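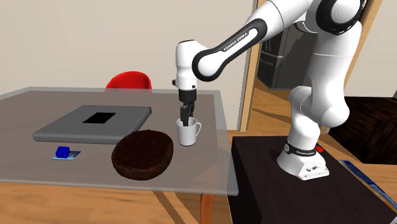 The boundary review for the Brumia regional assembly closed its first consultation in November, and the head of the review secretariat spent an hour on Friday going through the draft map with us. The assembly has 129 seats, allocated across 12 electoral districts. Under the draft, 7 of those districts would change shape and the largest would return 15 members. Irngate, the district most affected, has an employment base that has moved towards light industry and automation, and its housing has followed the new sites out to the east.

The secretariat's starting point is the electoral register. "We work from registered electors. The assembly's own statute says so, and we have no discretion on it. Population estimates are used as a check on the register, and where the two diverge we write that down in the annex."

In Irngate they diverge. The head of the secretariat puts this down to new addresses being entered late. "If a street is occupied in spring and canvassed in autumn, there is a gap. The draft uses the register as it stood on the qualifying date. Parties have asked us to project forward. The statute does not allow it."

The most contested proposal moves the Uvside wards out of Irngate and into Grønli. Both larger parties object, on different grounds. One says the wards have no direct road link to the rest of Grønli. The other accepts the transfer but wants it to stop at the river.

"The road point is fair and we have asked for travel times," the head said. "The river is harder. If you stop there, you split a ward, and split wards mean two ballot papers at one polling station. Returning officers have told us they would prefer to avoid that."

Asked whether the draft favours the governing party, the head declined to answer in those terms. "We do not hold past results by ward. They are not loaded into the mapping software. Others can run that calculation, and they have."

Seats within each district would still be filled from party lists, with the threshold unchanged. Changing either would need a separate bill.

Written comments on the revised map will be taken after the second set of hearings, the first of which is in Grønli. The assembly then votes on the whole map without amendment. If it is rejected, the existing boundaries stay in force for the next election.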